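Drawer Task: Gallery
Plundus household set, table station 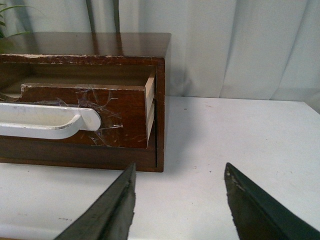 Wrist camera view of the drawer cabinet, drawer partway out, both fingers clear of the handle.

This page covers the drawer part of the Plundus set, which we record for training manipulation policies. It was last updated April 15, 2026. The notes are for people who download the episodes and want to know what they are getting before they start a training run.

The cabinet
Dark brown wood with a glossy top. The varnish is chipped along the front lip and the drawer front is scratched. We have kept the same cabinet since the first recordings in July so that early and late episodes can be mixed. Please don't filter on surface wear. It varies over the set and we think a policy should see it.

The handle
A long white bar pull with a rounded end. Clear tape runs over the right end of it and onto the drawer front. The tape is shiny and wrinkled and catches the light, and in Elango Varghese's first segmentation pass it was often labeled as part of the handle. The corrected masks are in the second release. If you have the first one, replace the mask folder and leave the rest alone.

The two tasks
The set has 2 tasks, open and close. Start positions differ: the drawer may be shut, fully out, or anywhere between. An open episode ends when the drawer reaches its stop. A close episode ends when the front meets the cabinet. The operator then backs the gripper away and presses the pedal. Frames after the pedal press are trimmed.

Episode counts
Open: 161 episodes. Close: 76 episodes. Closing is underrepresented and we plan to record more of it. Another 21 episodes are marked as failed. They are stored in their own folder with the operator's note, usually a slipped grasp or a finger landing above the bar. Some groups use them as negatives. We have only used them to check the success classifier.

Background
White table, white curtain, and some green leaves at the upper left in the view at the top of this page. The plant is moved between sessions. The curtain stays put, but its folds shift, so don't rely on background subtraction with a single reference image.

Camera and labels
The wrist view is the main stream. A side view is included where we have it, and episodes without one carry an empty field in the index. Each episode has one line of text written by the operator, such as "open the drawer" or "push the drawer shut." Wording was left to the operator. Spelling has been corrected and nothing else.

Known problems
The glossy top picks up reflections from behind the cabinet, and depth estimates there are poor. Use the drawer front or the side wall for alignment.
In several close episodes the gripper hides the handle for most of the push. These are tagged "occluded" in the index.

Questions about the masks or the index go to Elango Varghese at the Harnero lab.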